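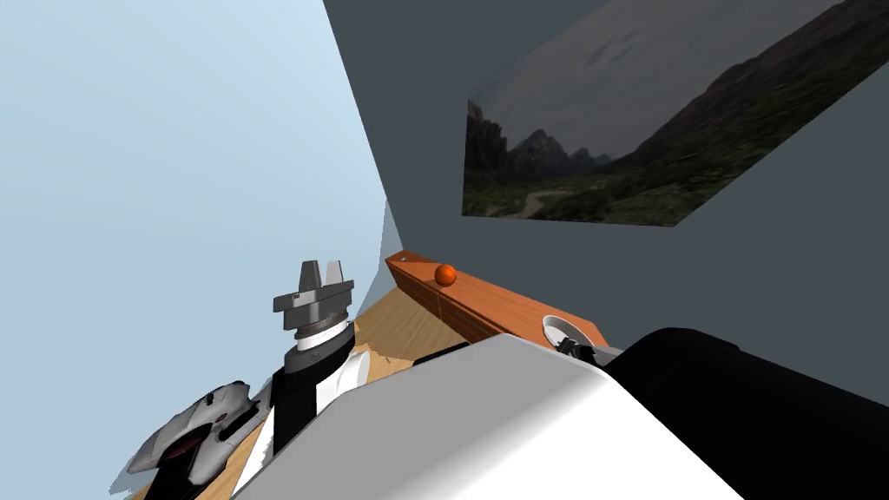
# Unit 2: Hillslopes, Soil and Water

**Course coordinator:** Dr Huia Dunstan
**Tutorials:** Aurel Rusu, Raluca Ilie

Students are expected to have completed the Unit 1 readings before the lecture. Bring a calculator and the printed contour sheet for the Drornden catchment.

## 2.1 Forces acting on a slope

Material resting on a slope is subject to gravity, which may be resolved into a component acting downslope (shear stress) and a component acting perpendicular to the surface (normal stress). Failure occurs where shear stress exceeds the shear strength of the material. Strength depends on cohesion, internal friction and pore water pressure.

The **angle of repose** is the steepest angle at which loose, dry material remains stable. For the coarse talus used in the practical, a value of 33 degrees is to be adopted. Finer and more rounded sediment will generally stand at a lower angle.

## 2.2 Classification of mass movement

| Type | Rate | Typical material |
|---|---|---|
| Creep | Very slow | Soil, regolith |
| Slump | Slow to moderate | Cohesive clays |
| Debris flow | Rapid | Saturated mixed sediment |
| Rockfall | Very rapid | Jointed bedrock |

Creep is seldom observed directly. Evidence includes tilted fence posts, curved tree trunks and soil banked up behind retaining walls.

## 2.3 Vegetation and land use

Roots increase the apparent cohesion of shallow soils, and the canopy intercepts part of the rainfall. Clearing for pasture removes both effects, although root strength declines over several years as the old root mass decays. Unformed walking and stock tracks compact the surface and channel runoff, and are a common starting point for gullies.

## 2.4 Practical exercise

Using the contour sheet, calculate the mean gradient of the Bredov transect and compare it with the angle of repose given in 2.1. Show all working. The completed sheet is to be submitted to Chi-keung Fu at the tutorial in the following teaching week.

**Reading:** course reader, Chapter 4, from page 43.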